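Pledik two-finger gripper kit – acceptance checklist, trial unit, Clollcombe office
Checked by: Hamisi Shirima. Unit hours at inspection: 52

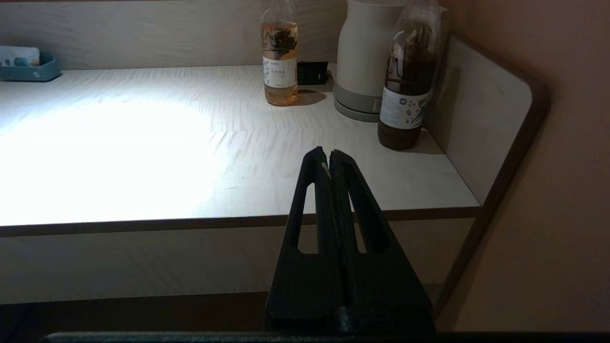
Item 3: fingers together over the desk, kettle and bottles at the back.

1. Fingers free of cracks and loose strands
PASS. Matte black printed finish, slightly rough to the touch. The brochure calls it "architectural grey".

2. Mounting block screws torqued
PASS, second go. One screw was finger tight, and not the robot's fingers.

3. Fingers meet along full seam
PASS. Paper strip held at the tip and halfway down.

4. Pinch force under house limit
PASS. I used the gauge. Magesa in sales offered his thumb, which I've noted as a sign of confidence in the product.

5. Work area clear of liquids and mains appliances
FAIL. Two bottles and an electric kettle on the desktop. Move them before any powered run.

6. Lighting even across work surface
FAIL. Strong glare on the left half of the desk, dimmer on the right. Fit a blind or try a different hour.

7. Emergency stop reachable from the chair
PASS, if you have my arms. Re-site it for everyone else.

8. Cycle log matches service sheet
QUERY. Log says 3,401 cycles, sheet says almost 3,000. Plimness to explain which of the two they'd like us to believe. Finger pads are due at 3,000 either way.

9. Manual supplied
PASS. Colour diagrams, no index.

Result: hold. Recheck items 5, 6 and 8 in February – spare finger set to be on site by then.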